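Pointed or flat fingertips for bagging produce?
Forum > Grippers and end effectors
8 replies | 3 shares

We use cookies to remember your login. Accept | Settings

peltwood_arms
24 March 2021
Trying the narrow Petridis fingers against flat Mokdale pads. Job is toy fruit from a basket into a thin plastic bag. Wrist view with the pointed tips:

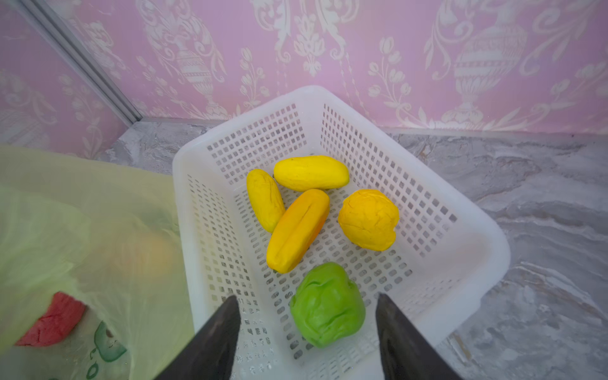 Reach is what I care about most. The Mokdale pads are wide and bump the neighbors when the basket is full. With the pointed pair I can get a tip down on each side of the green one with the yellow ones close by. I have 167 tries logged and would keep the points.

gridlock11
Disagree. Points are bad on round things. Two small contact patches and it rolls. I went back to pads.

peltwood_arms
Fair for the round yellow-orange one. The long ones don't care.

hutisik_fan
What about the bag? Thin film is my problem, and pads slide on it. Which finger do you use there?

peltwood_arms
Long black one, with the folds pinched. Cable loops over the basket, so watch your slack. 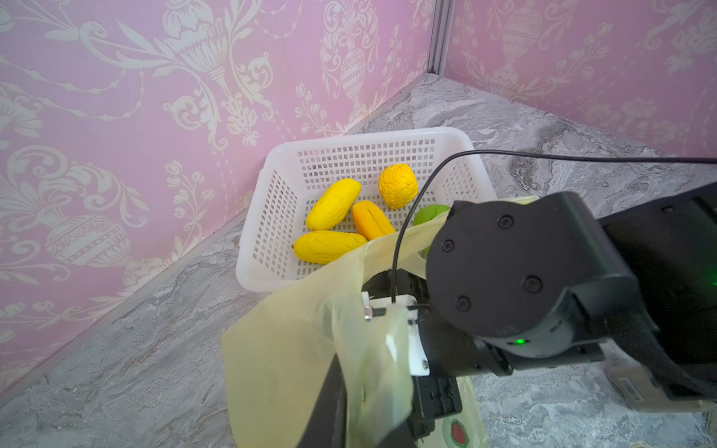 gridlock11
OK, for film I'd take that over pads. Still not for fruit.

hutisik_fan
Will try it on the Hutisik arm with the speed down.

Share (3) | Log in to reply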